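3.2 Collecting the basket demonstrations

All demonstrations for the sorting task were recorded at the Kamness site between March and 30th July.

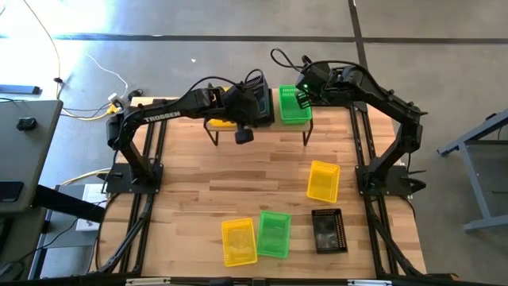
Operators worked in shifts of 2 hours and took a break after every block of eight episodes. An episode began when the operator pressed the foot pedal and ended when both arms were back at rest. Before each one, a second person moved the baskets on the table by hand, following a printed sheet of start layouts drawn up by Amparo Montes. The baskets were turned as well as shifted, so that the policy would not learn to expect edges parallel to the table.

We kept 1,767 episodes. Episodes were dropped if a basket fell off the table, if the arms touched each other, or if the log had a gap in the joint readings. Failed grasps followed by a second try were kept and tagged. An earlier set, recorded with the Traloda task list, had removed them, and the policy trained on it did not recover well after a miss.

Five operators took part. Two had used the arms before; the others practiced for a day first, and their practice runs are not in the data.

Figure 4. Two-arm station used for the basket task, with four baskets on the front half of the tabletop and a green and a yellow basket on the raised shelf at the back.

Labels were added afterward in Nukotero by one annotator and checked by another.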